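Gizella Antal y la mano que aprende a tocar antes que a agarrar

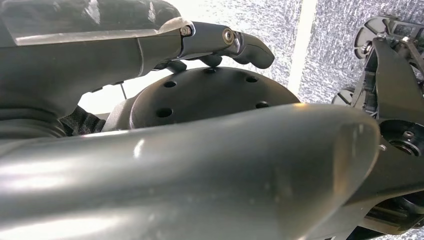
Llegué al laboratorio de Clundetau convencida de que me iban a hablar de fuerza, y Gizella Antal se pasó la primera media hora hablándome de roces. Su método, que en el grupo llaman Simon, consiste en que la mano tantee el objeto unos instantes y decida con eso cómo cerrarse. «Antes lo fiábamos todo a la vista, y la vista de cerca es malísima», me dijo riéndose. Lo entendí enseguida: desde la muñeca, un dedo gris brillante se come la mitad inferior de la imagen y del disco negro con agujeros apenas asoma la parte de arriba. «¿Ves? Con eso no puedes calcular un agarre. Tienes que preguntarle al dedo.»

Le pregunté (yo, de letras, perdón) cómo se le pregunta algo a un dedo. Por lo visto se mira cuánto le cuesta moverse al motor cuando encuentra resistencia. Hicieron 2613 intentos y apartaron 378 para las pruebas, que el sistema no vio nunca mientras aprendía. «Los primeros 4 días fueron un desastre, apretaba como si le debieran dinero», recuerda Ákos Kovács, que preparó los ensayos. Con el tanteo, de cada 10 agarres que antes fallaban ahora salen bien 7, ¡y eso con piezas nuevas!

¿Y lo que sigue sin salir? Las telas, contesta Gizella sin pensárselo. «Una tela cede siempre, no te dice nada.» En marzo quieren repetirlo todo en Ginholm con otra mano, y Ákos ya anda peleándose con el calendario.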